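Section 4: Labelling your storage

Most labelling guides promise that a printed code will save you hours. Ours won't, unless the names behind the codes make sense first. Read this section before you plug in the Wisley label printer.

4.1 Choosing names

1. Write down what you store, in the words you use out loud. If everyone says "odd screws", don't print "misc. fixings".
2. Give each place a short code. We suggest a letter and a number, such as B36. The software will accept 515 characters, a limit we have yet to see a use for.
3. Say the codes aloud to someone in another room. Change any they mishear.

Note: The Brarville starter pack includes colour stickers. Colour alone is a poor system, as people forget what it stood for by July.

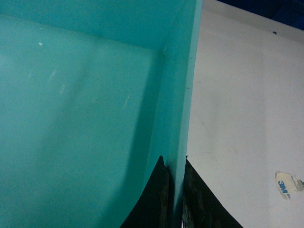
Do I need to buy the Gunau glossy labels?
Plain matt ones work with this printer and cost less. The glossy sort is sold as longer lasting, but we have seen no proof of that and they are harder to read under a strip light.

4.2 Printing

4. Load the roll with the paper side facing up.
5. Print one label and check it before you print 100.
6. Leave the darkness setting at 17. Higher values look bolder on the first day and smudge when rubbed.

Caution: Switch off at the wall before clearing a jam. The standby button does not cut the power.

4.3 Sticking
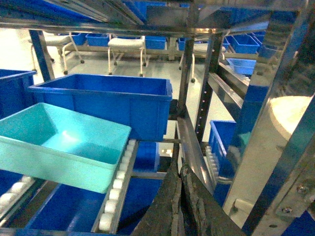

Labels peel when the surface is greasy, whatever the packet says about "grips anything". Wipe with a damp cloth, dry it, and press for a slow count of five. Pick a flat spot where you can find one; a blue bin with ribbed outer walls and a thick rolled rim gives you very little to stick to, and there a tie-on tag is the better choice. Do not put the label inside a bin, where the first thing dropped in will hide it.

7. Keep a paper list of every code. The Olatunji app can store it too, but only if you remember to press Save before closing.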